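Traffic lights (my page on the town wiki)

I've looked after the roads pages of the Clevport wiki for a while now, and this is the one I enjoy most, so forgive me if it rambles a bit. A traffic light is a signal that tells drivers, cyclists and people on foot when they may go and when they have to wait. Most of the ones I meet have three lenses stacked upright, red at the top, amber in the middle and green underneath. The order helps anyone who has trouble telling the colours apart (my uncle was one of them, and he drove for years by position alone).

Posts and arms

The simplest kind sits on a straight post at the kerb. On wide junctions you often get a second one hung out over the road on a curved arm, known as a mast arm, so that a driver stuck behind a van can still see it. I'm very fond of mast arms! Herman Siregar, who edits the bridges section, thinks they spoil the view, and we have agreed to leave it there.

Signs on the same pole

Signals and signs often share a pole. In Germany a yield sign, the white triangle with a red border, is commonly mounted with the lights and counts when they are switched off or out of order – while they're working, you follow the lights. Small white plates underneath add extra wording. One I like is "Gegenverkehr beachten", meaning "watch for oncoming traffic", and you can find it on a corner pole at a big junction near an ALDI, under the yield sign and above a red light.

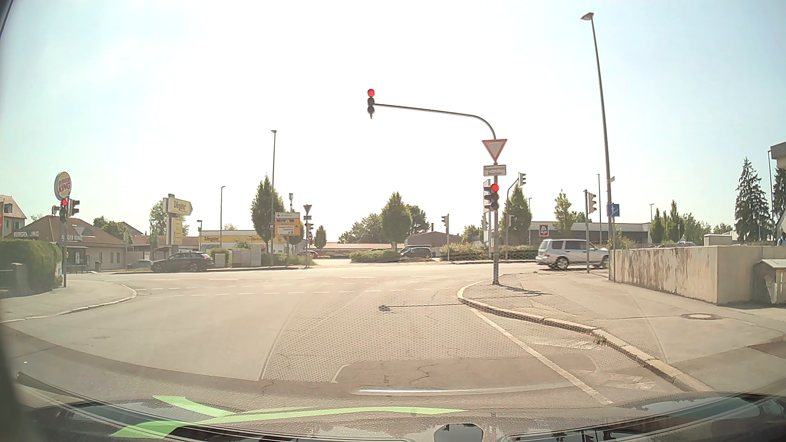
Lights facing the other way

Stand at any large crossing and you'll notice plenty of housings turned away from you. They belong to the other approaches, and each one has to be aimed so that the wrong drivers don't read it by mistake. Hoods over the lenses help with this, and they keep low sun off as well. I still want to write a bit on the old signals at Bidville, but I need to find my notes first.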